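Why do things feel rough or smooth?

Run your finger along a brick, then along a window. The brick scratches and the glass slides by. Your skin can tell the difference at once, even with your eyes shut.

Your fingertips are full of tiny nerve endings called touch receptors. Some notice when your skin is pressed. Others notice when it shakes. When you stroke something rough, the little bumps make your skin wobble, and a message goes up your arm to your brain.

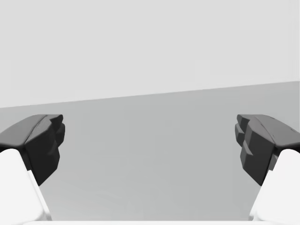

The ridges on your fingertips help too. They are the lines that make your fingerprints, and they rub against whatever you touch. This makes the wobbles bigger and easier to feel.

Rubbing also makes friction. Friction is a force that slows things down when they slide over each other. Rough things usually have more of it – think of walking on gravel and then on ice. Without friction you could not hold a pencil or do up your shoes.

Even very smooth things have bumps if you look closely enough. Under a strong microscope that makes things look 1,000 times bigger, a polished metal spoon has scratches all over it.

Balls roll easily because only a small part of them touches the ground at any moment. A ball on a thick carpet stops sooner than a ball on a hard floor, as the carpet squashes down and gets in its way.

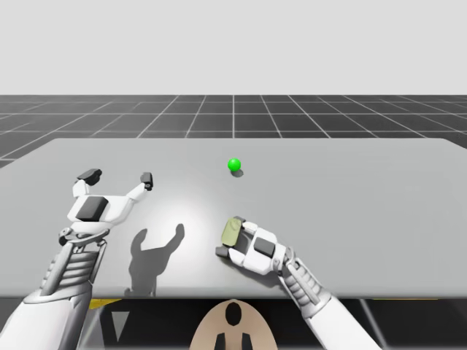 Unai Marín wrote to us that his class tried this with a marble, a towel and a kitchen tray, and the marble hardly moved on the towel. He asked if a heavier marble would go further. Try it and see, but let both marbles go from the same height or the test will not be fair.

Try it yourself

Ask a grown-up to put 8 things in a bag, such as a sponge, a coin and a piece of bark. Close your eyes, put your hand in and say what each one feels like before you guess its name. Then do it again with woolly gloves on. Which things are harder to guess?

Words to know

Friction: a force that slows sliding things down.
Receptor: a part of the body that picks up a feeling and sends a message to the brain.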